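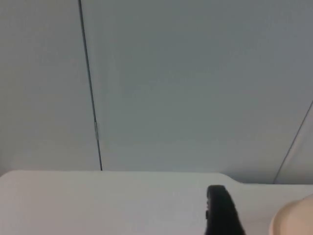
Want to get paid to boss a robot arm around and then tell us everything that bugs you about it? I'm Greer Menzies, I run customer testing at Jondley, and I'm looking for people to try out Tindari, our tabletop pick-and-place kit, before it goes on sale in August.

You don't need an engineering background (please, we have plenty of engineers!). I'd love to hear from folks who run a small shop, pack orders, teach, tinker, or just get grumpy when the instructions are bad. If you've never set up a robot in your life, even better.

How it works: you come to our test space for one session, starting at 9:30 a.m. or 1 p.m., your pick. You'll unpack the kit, follow the setup guide, and teach the arm to pick up a few items and put them down somewhere else. I'll sit nearby taking notes, and I'll only jump in if you're really stuck. Then we talk it over for half an hour or so, snacks included.

We have 64 spots. Pay is $400 for the full session, sent within two weeks, and we cover parking. A handful of testers will also be asked to take a kit home for a month, and that part pays $1000 on top.

You do need to be 18 or older, comfortable reading instructions in English, and okay with us recording your voice and your hands. Sorry, no current employees of robot makers.

To sign up, use the form on the Jondley testing page and put "Tindari" in the subject box. Tell me what you do all day and what you'd want an arm like this to pick up for you. I read every one myself, so give me a few days to get back to you.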